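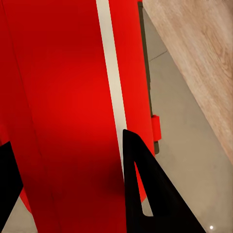 When should a task rule be written down? Before the first run, while it can still change how you set things up.

Kaede Imai and I spent Monday redoing our rules for two-arm handling in simulation. The old Tillman list had 17 rules. Kaede cut it to 11. The one we argued over most says an arm with no job yet keeps its gripper clear of the part and doesn't touch it.

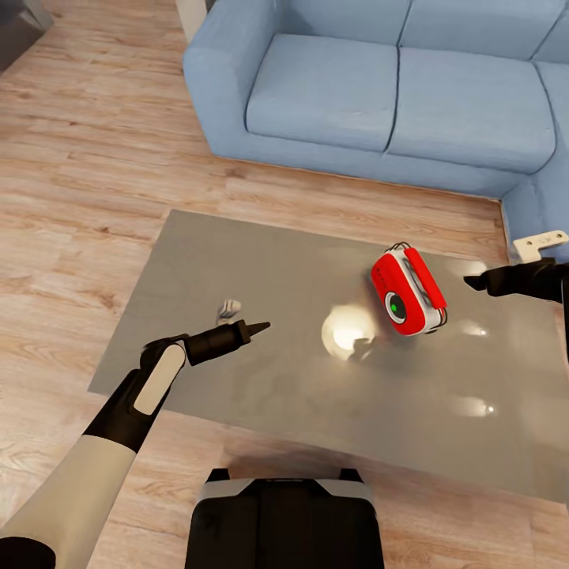 Both arms at the table, red and white device between the grippers.

The other change is to the log. Every grasp now gets a line saying which arm has the part and where on the part it's holding. Kirsty Tennant wants that for all 320 runs in the Senedau set before we go to 1,000. I'd have started with fewer. 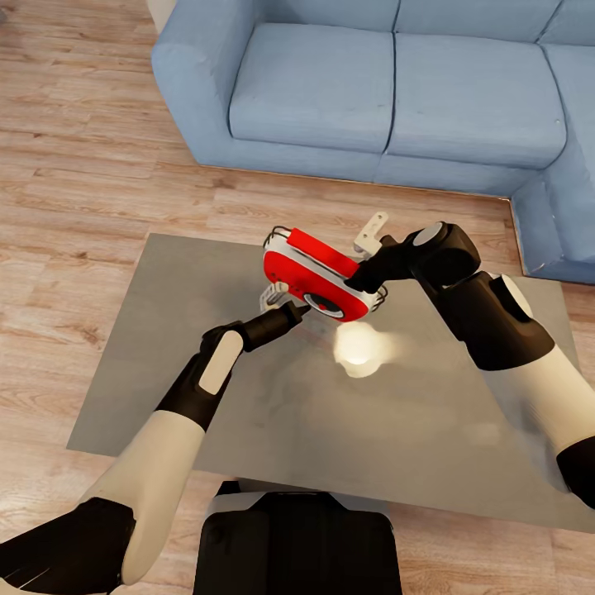 Right gripper on the end of the device, left one pointing at its underside.

I still need to write the rule for dropped parts.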